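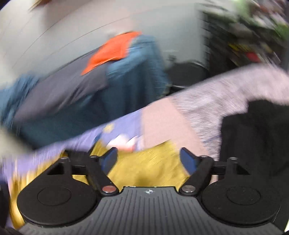

**Do you have to sort the clothes pile before you fold it?**

Only if it's big enough to hide things. A small heap can be folded straight off the top.

I wish the folding industry would leave it at that. Cotberg sells a set of seven fabric bins, one per "garment family", for $105. The booklet claims sorting first will save you 40 minutes a week. It doesn't say whose week, or how many kids are in it.

I borrowed a set in December and gave it a fair go. Sorting took 17 minutes. Then I folded everything, at my usual speed, out of seven small piles that had taken over the couch. By the second week the socks bin held a bath towel and a library book.

Clirkholm goes the other way and wants each piece folded into thirds so it stands up in the drawer. Fine for T-shirts. Try it with a thick textured jumper or a slippery purple nightie and watch it lie down again before you've shut the drawer.

What I'd keep from all this is pretty modest. Pull out the bulky stuff first, whatever colour it is, and the rest of the heap shrinks to something you can face. Leave kids' prints for last, as they're small and forgiving. Fold on a bed, at hip height, and skip the bins. A cardboard box holds odd socks perfectly well, and mine came free with a toaster.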